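Corik家用机器人仿真套件，用了一个多月的感想

先说结论吧，省得大家往下拉半天：值得买，但别买最贵的那档，还有，室内场景包里那个走廊关卡会让你怀疑人生（褒义）。

我是六月入的手，起因是Chie Sekiguchi在群里晒她的通关记录，14次才过了一个"穿过两扇门去走廊尽头"的任务，我心想至于吗，结果自己上手之后就闭嘴了。套件本体是个纯软件的东西，一台双臂移动机器人加一堆室内场景，手柄或者键盘遥控都行，也可以自己写脚本跑。我买的是中间那档，折后2,458，原价3,000。

安装挺顺的，比我之前用的Lunell省心太多！Lunell那个光配环境就折腾了我两个晚上，Corik解压完点一下就进去了，不过第一次加载场景要等，我等了40分钟，中间还以为死机了差点强退。后面再开就快了，大概是缓存好了。

界面是老老实实的那种，左边选场景，右边选任务，字有点小。中文翻译有几处怪怪的，"夹爪"一会儿叫夹爪一会儿叫"抓手"，看久了也习惯。

手感方面，底盘移动我给高分，起步和刹车都有那么一点惯性，不会像有些仿真那样像在冰上滑。手臂就差一些，两只手一起动的时候手柄键位实在太挤，我到现在还经常按错，想抬右手结果把左手伸出去了。 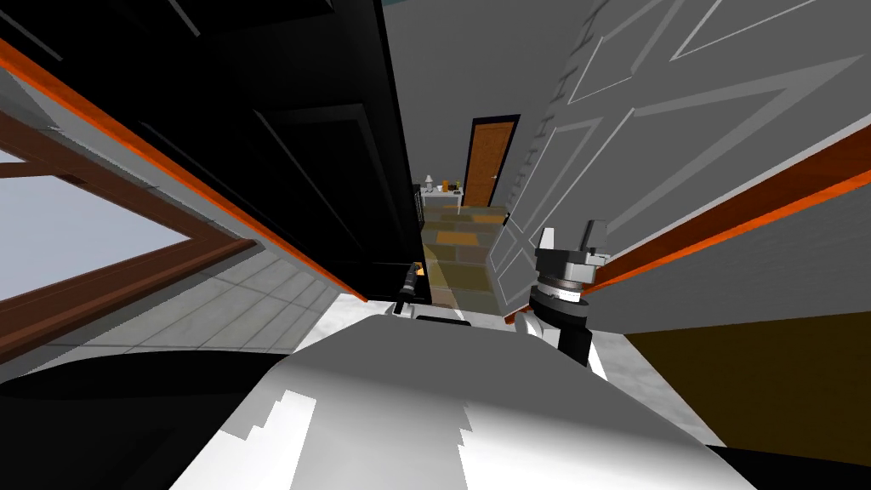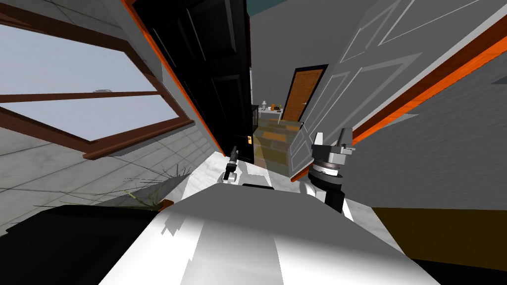
视角这块我要多说几句，因为我觉得这才是买之前最该搞清楚的。机身视角默认跟着姿态走，不会帮你把画面扶正，刚玩的时候真的晕，我第一天玩一会儿就得起来倒杯水。画面斜成这样，两边的门板全是歪的，门缝又窄，我后来摸索出来的办法是别去看门，只盯着走廊尽头那扇棕色的木门，拿它当准星慢慢往前蹭，一下子就好开多了。另外机身自己那块白壳子会占掉下半边视野，近处地面基本靠猜，所以过窄的地方我都会先停一下，看看右边的夹爪离门有多远再动。设置里其实有个水平锁定，藏在第三层菜单里，打开就不晕了，可是打开之后成绩不计入排行榜，这设计我不太服气。

画质嘛，够用。家里那种零零碎碎的感觉是有的，门板上的线条也做了，但阴影边缘锯齿挺明显，白色机身上尤其扎眼，把阴影质量拉到最高也没完全消掉。我的显卡不算新，拉高之后风扇呼呼的，最后还是调回了中档。想要画面漂亮的可以去看Delness，贵不少就是了，而且场景少。

脚本接口我用得不深，写了个自动过门的小程序，文档里的例子直接能跑，改改参数就行。报错信息写得很清楚，这点必须夸。客服也问过一次，问的是手柄自定义键位为什么重启就没了，隔天回我的人叫Estíbaliz Mateos，回信很长很耐心，说要把配置文件另存一份再导入。照做之后确实好了，就是希望下个版本别让用户自己干这种活。

最贵那档多出来的主要是多机协作和一个叫Higuchi的仓库场景，我借Sekiguchi的账号玩了一下午，货架来来回回长得都差不多，对我这种就想在家里场景瞎开的人没什么吸引力。你要是正经做物流方向的，可能另说。

扣分的地方再补两个：存档不能改名，一堆时间戳根本分不清哪个是哪个；还有碰撞提示音特别刺耳，撞一下门框"哔"一声，半夜玩记得戴耳机。

五星给四星，少的那颗主要扣在键位和水平锁定上。我那个走廊任务到现在还没进过排行榜前面，今晚接着试。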